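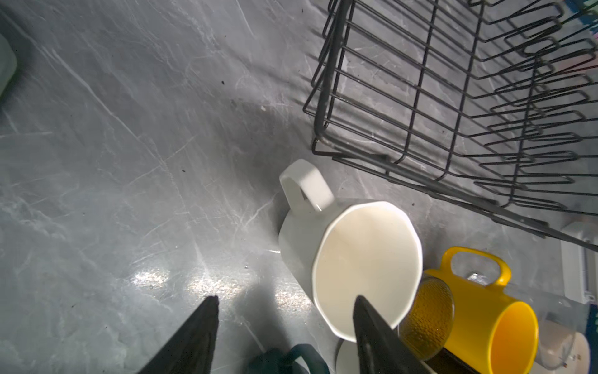

Re: [silldale-riders] Is the 14 really going away?

Hi all,

Yee-man Yau wrote:
> Does anyone know what's happening with the 14? The driver this
> morning told me it ends in August and we're all supposed to use
> the 19 and change at Addo. I can't do that with my mother and
> her walker. Also, is the 129 still stopping at the library? The
> sign says one thing and the app says another.

I went down to the transit office on my lunch break because I had the same question, and I came back with more paper than I know what to do with. The short version is that the 14 isn't going away, but it's getting shorter. It will run from Silldale to the hospital and turn around there, and if you want to go on to Stasbridge you'll have to change. So your driver was half right! 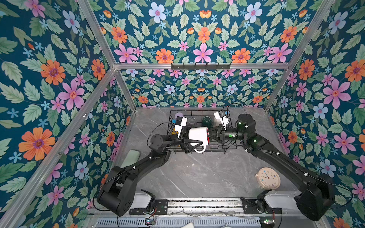
The woman at the counter was very nice about it (I was not the first person in that day, judging by her face) and printed me the draft timetable. The first bus moves from 6:10 to 6:25, and that's going to hurt anybody who starts at 7:00 at the hospital. I've been riding that early bus for years and it's full by the second stop, so I can't imagine who thought this was a good idea. The evening buses look the same as now, except the last one goes all the way to the depot and you can stay on if you live out that way.

About Addo – I changed there last winter and the shelter has one bench and a roof that leaks on it. They told me there's money for a new one but couldn't say when. Yee-man, I'd ask about the dial-a-ride van for your mother. My neighbor uses it and you book the day before. She likes it, although it does come early and then sulks at the curb. 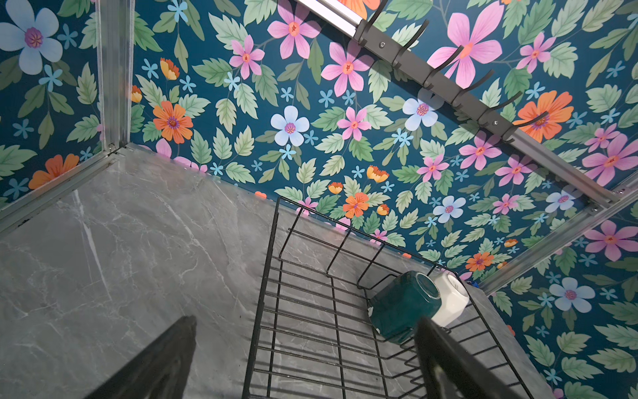 The 129 does still stop at the library. The app is right and the sign is old. It stops on the north side now, across from the bank, and you have to wave or they'll go right past you. I waved at bus 3644 last week with both arms and a bag of oranges and it still went half a block before it stopped.

If you want to send in a comment, there's a form at the counter and it's short. This is what I put on mine, and please steal any of it:

1. Keep the 6:10 on the 14, even if it's only on workdays.

2. Fix the Addo shelter before making everyone change there.

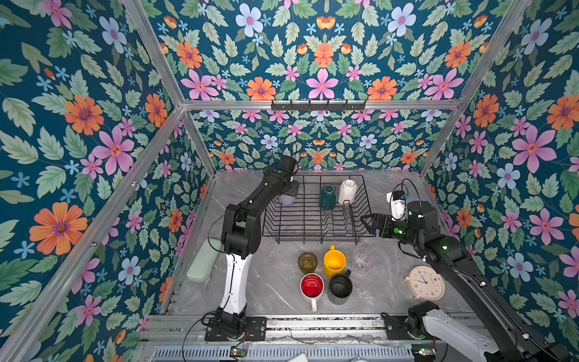 3. Hold the 19 for a few minutes when the 14 is running late.

4. Take down the old sign at the library, please!

I have spare forms if anyone wants one. I'm on the early bus most mornings, left side, near the back, in the green hat.

See you on board,
Carol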